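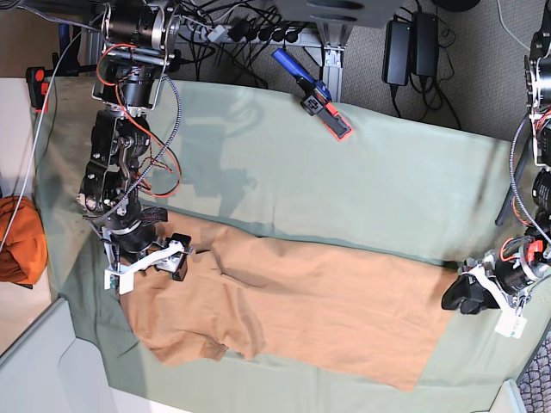

Folding Table, Ferkside Clothes Exchange

Category: Gallery / Clothes and Home

The Ferkside Clothes Exchange opens in October, and before the opening every piece of clothing must be looked at, made flat, folded and put in its place. This gallery is about the folding table. Last year we received 181 pieces, most of them from Ollgate and a smaller part from Hurport, and it was the shirts and the trousers that took the most time. I am writing some notes between the pictures for those who want to do the same work at home.

We put a light green sheet on the table. On a bare table the cotton slides away when you pull at one end, but on a sheet it stays where you leave it. The sheet does not need to be ironed. It only needs to be clean and larger than the table, so that it hangs over the edge and does not move. A plain color is best, as you can see at once where the garment finishes and where the sheet begins. I tried a striped one first and I made many crooked folds with it.

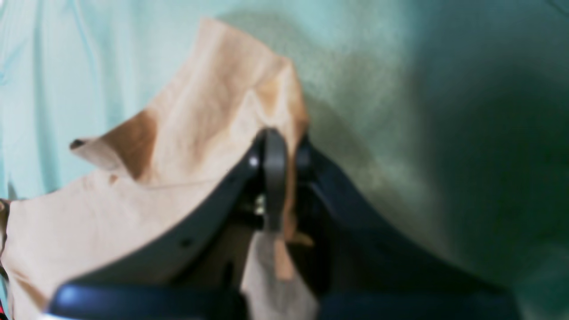
Paper bags are kept and used again. A brown bag with many creases is still a good bag, if the bottom is strong and there is no hole in it. Please do not press too many clothes into one bag. When it is too full, the things in the middle come out with hard lines, and these lines stay even after folding. Two trousers or a few shirts are enough. We prefer paper to plastic also for the smell - clothes that stay long in plastic get a closed smell that people notice.

If you write on the bag, write the size and the kind of clothing only. Last year some people wrote long letters on the bags, which were nice to read, but the sizes were missing.

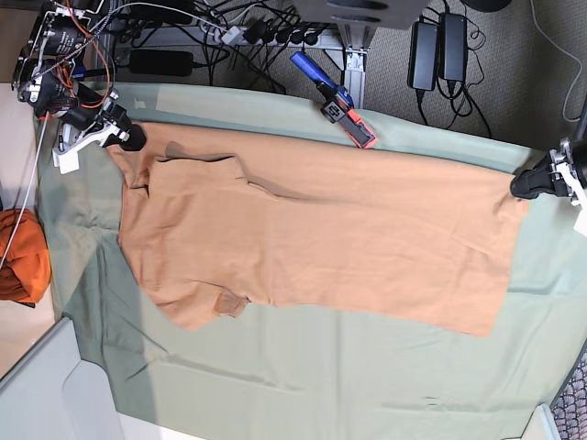 A T-shirt is easier when it lies sideways in front of you, with the collar at one hand and the hem at the other. First look at the neck, where the fabric likes to turn over on itself. Open this part before anything else, or you will fold the mistake inside. Then look at the short sleeves. A sleeve that is turned under makes a thick place in the finished shirt, and in the pile you can feel it.

Hold the shirt at both ends and stretch it only a little. Old cotton becomes longer if you pull strongly, and then the hem is never straight again. Small wrinkles can stay. We fold for a shelf that is 40 centimeters deep, so one fold along the length and 2 across is the correct size for most adult shirts. 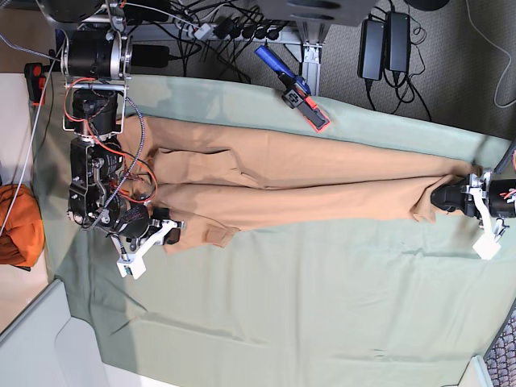
Trousers need more of the table. Lay them out long, the waistband on one side and both legs going to the other side, and bring the legs together so that the cuffs meet. Most wrinkles collect near the crotch and at the upper leg. Smooth them with a flat hand, always from the waistband in the direction of the cuffs. Feel in each pocket also - we have found bus tickets, buttons and one time a key, which is still in a glass by the door.

Light khaki goes on the upper shelf and the dark colors go below. Shirts of a tan color go next to the khaki trousers, so people can try to match them.

Tags: folding, cotton, T-shirts, trousers, paper bags, Ferkside

Last updated: September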